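Dralgate Water District Lifts Boil Notice for Makori and Lower Clostano

District asks customers to flush taps, empty ice makers and forgive the phone calls

DRALGATE, 2025-11-03 — The Dralgate Water District has lifted the boil-water notice for customers in Makori and the lower part of Clostano. Tap water in both areas may again be used for drinking, cooking, brushing teeth and making the kind of coffee that doesn't begin with a stockpot.

The notice was issued after a routine sample from the Anora Street main tested positive for total coliform bacteria. A repeat sample at the same tap was also positive. Neither sample contained E. coli. Coliform bacteria are common in soil and on plants, where they are welcome. In a water main they suggest that something from outside has found a way in, and the District is required to assume the worst until the lab says otherwise.

Crews traced the likely source to a worn seal on an air valve near the Makori pump station. The seal was replaced, the main was disinfected and flushed, and the District collected samples at 67 taps across the affected area. Two consecutive rounds came back clear at every one of them.
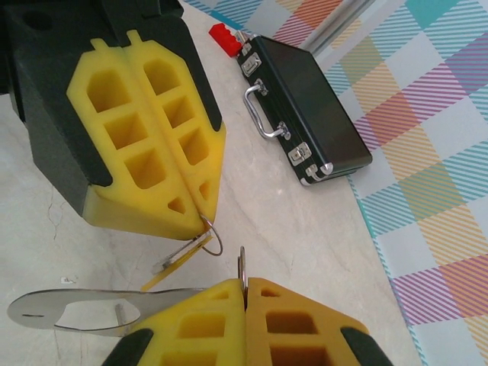

Customers should take the following steps before going back to normal use:

Run every cold tap for 4 minutes, starting with the one closest to where the water line enters the building. Take the screens off the faucets first. Many customers will be meeting these screens for the first time and may wish to rinse them.

Throw out all ice made while the notice was in effect, then make and discard one more full batch. Freezing does not kill bacteria. It only makes them wait.

Replace filters in refrigerators, pitchers and under-sink units if they were used during the notice. The District does not sell filters and has no opinion on which one you buy.

Run the dishwasher once, empty, on its hottest setting. Drain and refill humidifiers, pet fountains and coffee machines with built-in tanks.

Some customers may notice a stronger smell of chlorine for a short time. It comes from the disinfection of the main, and the level is within the federal limit for drinking water. Leaving a pitcher uncovered in the refrigerator overnight will usually take care of it. Cloudy water that clears from the bottom of the glass upward is air. Water that stays brown after flushing should be reported.

The District is aware that its automated phone alert reached a number of households in upper Clostano, which was never under the notice, and that it reached several of them before sunrise. Those customers boiled perfectly good water with admirable discipline. The calling list has been corrected, and the alert will no longer dial overnight unless there is an immediate danger to health.

Air valves of the same age elsewhere in the system are being inspected now. The work is scheduled to finish in February and may cause brief drops in pressure. Door tags will be left the day before on any street where water must be shut off — on the front door this time, please check there first.

Full lab results are posted on the District's website and at the front counter of the Dralgate office, next to the drinking fountain, which is back in service.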